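Como se tornar distribuidor regional da Kioko

Leitura: 4 min | 54 partilhas

Adoro este negócio - polpa de fruta vende o ano inteiro!

1. Escolha a zona. Peça à Kioko o mapa e veja quais distritos continuam livres.

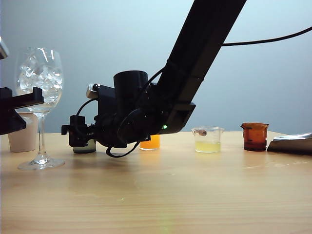
Anas Hakim comenta: comecei por um distrito só, com 500 caixas, e recomendo muito!

2. Feche o contrato. Confirme por escrito a margem e a recompra do stock parado.

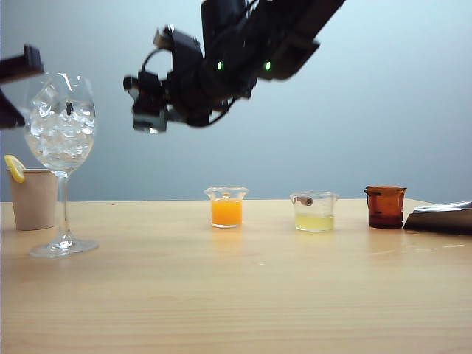
3. Visite as lojas. Leve amostras, anote os pedidos e volte em junho com a tabela nova!

49 comentários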